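Inddale 生活论坛 > 家居日用 > 布艺与清洁

“防污桌布”到底防了什么？花了229的人来泼点冷水

楼主：Jairo Cuervo　发表于 3月　晚上9:40
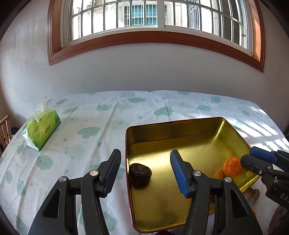

先说结论，我不信“防污”这两个字，至少不信商家嘴里的那种。Tenell 家的防污棉桌布，229一块，页面上写着“三防整理”“水洗50次依然有效”，评论区清一色的好评，什么酱油倒上去像荷叶一样滚走。我买的时候就半信半疑，想着差不了太多吧，结果用到现在，该渗的照样渗。

我做的事情很简单，没什么技术含量。吃饭的时候滴了几滴汤，没马上擦，吃完再看，印子已经进去了。去问客服，客服说“污渍需要及时处理”。那我就想问了，及时处理的话，我用最便宜的白棉布也能处理掉啊，多花的钱花在哪了？

再问那个50次是怎么测的，是家里洗衣机洗，还是实验室里不加洗涤剂拿水涮？用多热的水？中间烘不烘干？客服给我发了一张“检测合格”的截图，抬头打了码，项目那一栏也看不全。我说能不能看完整的，对面就变成自动回复了。

所以想问问大家：有没有谁用过一年以上，真觉得防污涂层有用的？别跟我说“感觉好像干净一点”，要具体的，什么污渍、放了多久、怎么洗的。还有，这种布到底能不能熨？折痕压得死死的，铺了好久也不下去，看着难受。

2楼　灶台边的阿苗

沙发。我家铺的也是防污的，不过不是 Tenell，是菜场门口那种论米裁的。用了快两年，番茄汤洒过，咖啡洒过，娃的水彩也洒过，基本一抹就没。我觉得是有用的啊，楼主是不是买到次品了？

3楼　Jairo Cuervo（楼主）

回2楼：论米裁的那种多半是 PVC 或者覆膜的吧？那是塑料，塑料当然不吸水。我说的是纯棉做“整理”的这种，摸起来跟普通布没有两样，商家就指着这一点卖高价。你要是摸着滑滑的、背面发亮，就不是一回事。

4楼　灶台边的阿苗

刚去摸了一下，背面确实是亮的……那好吧。可是我不懂，塑料的不是更好用吗，干嘛非要棉的？

5楼　半斤桂花

干嘛非要棉的+1。不过塑料那种放热锅会粘，我家那块上面有个圆圈，就是砂锅底烫出来的，揭都揭不下来。夏天胳膊肘搁上面也黏，吃完饭起来“嘶啦”一声。所以我能理解楼主想要棉的。

6楼　老柯不加糖

在纺织厂做过几年后整理，说两句，不一定对。

棉布的防水防油，常见的是在纤维表面上一层助剂，降低表面张力，水滴上去接触角大，就会成珠。这个东西是真的，不是骗人。但是它防的是“刚落下来的水”，不防压，不防泡，也不太防热油。你拿碗底压在汤上面，压一顿饭，那肯定进去了。而且助剂经过洗涤会倒伏、会脱落，洗完要加热才能恢复一部分。所以很多人洗过以后自然晾干，就觉得失效了，其实拿熨斗中温走一遍又回来一点。

至于50次，我没见过他家报告，不评价。行业里做洗涤测试一般有固定的程序和洗涤剂，跟你家里怎么洗完全两码事。写“水洗50次”而不写等级，等于什么都没写，洗完还剩一半效果也可以叫“依然有效”。

7楼　Jairo Cuervo（楼主）

回6楼：谢谢，这是我问了一圈下来听到的头一个像人话的回答。那我追问，既然要熨了才恢复，为什么洗标上画的是“不可熨烫”？我这块洗标上那个熨斗打了个大叉。商家自己知不知道自己卖的是什么？

8楼　老柯不加糖

那可能是印花的问题。有些浆料印花怕高温，一熨就粘熨斗、发硬。为了省事全打叉，这种做法不少见。你可以找个角落，垫块薄棉布，低温试一下，先试背面。烫坏了别找我。

9楼　纸箱回收站

楼上说了一堆，还是在替厂家圆。又要及时擦，又要熨，又不让熨，那普通消费者怎么用？我的观点一直没变：凡是家纺类目里带“防”字的，统统按没有这个功能来估价。防螨被子、防臭袜子、防污桌布，都一样。按普通棉布来看，229值不值，自己心里有数。

10楼　老柯不加糖

我没替谁圆，我说的是原理。你说“统统”就有点过了。防螨我不懂，但是冲锋衣也是同一类助剂，你总不能说冲锋衣也不防水吧。

11楼　纸箱回收站

冲锋衣里面有膜，别偷换。

12楼　老柯不加糖

膜是膜，面料外面那层成珠的就是助剂。没膜的皮肤衣也成珠。算了，跟桌布没关系，不吵了。

13楼　小满不满

我来讲个反面的。去年我买过 Parosix 的防污喷雾，说是喷在任何布上都可以变成防污布，我当时觉得这个思路聪明啊，普通桌布喷一喷不就行了，省得买贵的。喷完第一天确实滚水珠，拍了视频发朋友圈，特别得意。第二天铺在桌上吃火锅，油点子照样进。洗了一次以后连水珠都没了。瓶子上写的是“效果因面料而异”，我后来才看到，字比蚂蚁还小。

而且味道很大，阳台晾了好久，铺上去吃饭总觉得不放心。这个东西能不能接触食物，瓶子上一个字都没提。

14楼　半斤桂花

说到能不能接触食物，我想问问做“整理”的棉布呢？小孩喜欢把饼干直接放桌布上，有时候还啃桌布角。有没有关系？

15楼　老柯不加糖

这个我不敢乱讲。助剂也分好多种，含氟的、不含氟的，现在不少厂在换不含氟的，防水还行，防油就差一截。具体到某一块布，得看它用的什么。你问商家，商家多半也不知道，他得去问染厂。小孩啃桌布的话，我个人会给他换一块什么都没做过的。

16楼　Jairo Cuervo（楼主）

“不含氟的防油差一截”，这个有意思。Tenell 页面上同时写了“无氟环保”和“防油”，两个图标并排放着。等我再去问一遍。

17楼　桥头豆浆

我觉得楼主期望太高了。桌布不就是一块布吗？脏了洗，洗不掉换。我家那块白底小云朵的，云上还带个笑脸，买来就图可爱，上面早有几个淡淡的点子了，也不知道是什么，铺着照样吃饭。你要求一块白底的布永远雪白，那是难为它。

18楼　Jairo Cuervo（楼主）

回17楼：我没要求永远雪白，我要求的是他写什么就做到什么。他要是写“普通印花棉布，会脏”，卖我229我也可能买，图案确实好看。问题是他写了，我为他写的那几个字付了钱。这是两件事。

19楼　桥头豆浆

那你去投诉啊，在这里发帖有什么用。

20楼　Jairo Cuervo（楼主）

投诉了，平台让我“提供不防污的证据”。我拍了滴汤的照片传上去，商家回“图片无法证明污渍停留时间”。说实话这句回得我没话讲，照片是证明不了。

21楼　纸箱回收站

哈哈哈哈这个客服该涨工资。

22楼　一只旧茶漏

说点实用的吧，关于洗淡斑。白底棉布上那种不知道什么来头的淡点子，先分是油还是色素。油的发暗，对着光看有点透；茶、果汁、酱油是发黄发褐。油的用洗洁精原液抹上去，等一会儿再搓，别先泡水。色素的用彩漂粉，温水化开泡，白底带浅色花的别用84，花会掉，布也会黄。

有人推荐 Tanui 的去渍洗衣液，我用过整整一瓶，跟普通洗衣液比没看出差别，可能我眼神不好。彩漂粉便宜多了。

23楼　小满不满

彩漂粉会不会把防污层洗掉？

24楼　一只旧茶漏

会不会都无所谓了吧，反正楼主那层本来就不管用。

25楼　老柯不加糖

碱性氧化剂对助剂肯定没好处。柔顺剂更糟，柔顺剂会糊在表面，水珠立马就趴下去。很多人说“洗了一次就失效”，我都会先问一句是不是放柔顺剂了。

26楼　小满不满

……我放了。但是我那个油点子是洗之前就进去的，所以不影响我骂它。

27楼　青砖不贴瓷

补充一个折痕的。新桌布折痕下不去，是因为打包压得紧，又压得久，棉本来就容易留痕。不能熨的话，喷壶喷潮，用手抻平，铺在桌上让它自己干，四个边夹上夹子往下坠着。一次不行就两次。浴室洗完热水澡以后挂进去也有用，就是别碰墙，瓷砖上有水垢会蹭上去。

蒸汽挂烫机我试过，离远一点打，不贴布，印花没事。仅限我家那块，你家的不保证。

28楼　纸箱回收站

喷壶这招也是玄学，我喷过，干了以后折痕还在，还多了一圈水印。

29楼　青砖不贴瓷

水印是因为只喷了折痕那一条，要整块喷匀。

30楼　纸箱回收站

整块喷匀不就等于重洗一遍吗？那我直接洗了甩干抖开铺上不好？

31楼　青砖不贴瓷

也可以。你说得对，这个我没法反驳。

32楼　Jairo Cuervo（楼主）

更新一下。又问了一次客服，这次换了个人。我问无氟怎么防油，对方说“我们的防油是指防一般性油污”。我问什么叫一般性油污，对方说“日常生活中常见的”。我说菜汤上的油算不算常见，对方说“亲，建议使用餐垫哦”。

花229买防污桌布，然后在防污桌布上面铺餐垫。

顺便问了页面底下那行“耐磨3000次”，是什么仪器、磨到什么程度算破。对方说要帮我反馈给相关部门。

33楼　半斤桂花

餐垫那句我看笑了，不过我家还真是这样，桌子上面铺桌布，桌布上面铺餐垫，餐垫上面放隔热垫，最后碗放上去是斜的。

34楼　老柯不加糖

耐磨一般测的是基布，跟防污没关系。放在一起写，就是为了让数字看着多。另外3000次对桌布来说算不算高，要看方法，没写方法没法比。

35楼　一只旧茶漏

楼主还打算留着用吗？

36楼　Jairo Cuervo（楼主）

留着。过了退货期了，我在等它哪次给我一个惊喜，目前没有。背面用低温垫布试了一个角，没粘，水珠确实比之前圆了一点。一点。油还是照进。老柯那个说法我承认有一半对，另一半等我再洗几次看看，这次不放柔顺剂。

想买的人，建议先问清楚三个问题：洗标让不让熨，用的什么助剂，50次之后是几级。答不上来就按普通棉布还价。

37楼　灶台边的阿苗

看完决定继续用我的塑料布。

38楼　桥头豆浆

我也继续用我的云朵。

39楼　路过的搓衣板

想问下老柯，羊毛餐椅垫做这种整理有没有意义？看到有卖的，价格吓人。

40楼　老柯不加糖

羊毛本身就有点拒水，另开一帖吧，这里歪太远了。

相关主题
· 彩漂粉和漂白水混用会怎么样，求别试
· 圆桌铺方布，四个角拖地怎么办
· Parosix 喷雾开封后分层，还能用吗
· 麻布餐垫越洗越硬的原因讨论
· Tanui 换包装以后是不是变稀了
· 砂锅底在塑料桌布上烫出印，有没有救
· 4人小方桌买多大的桌布垂下来才好看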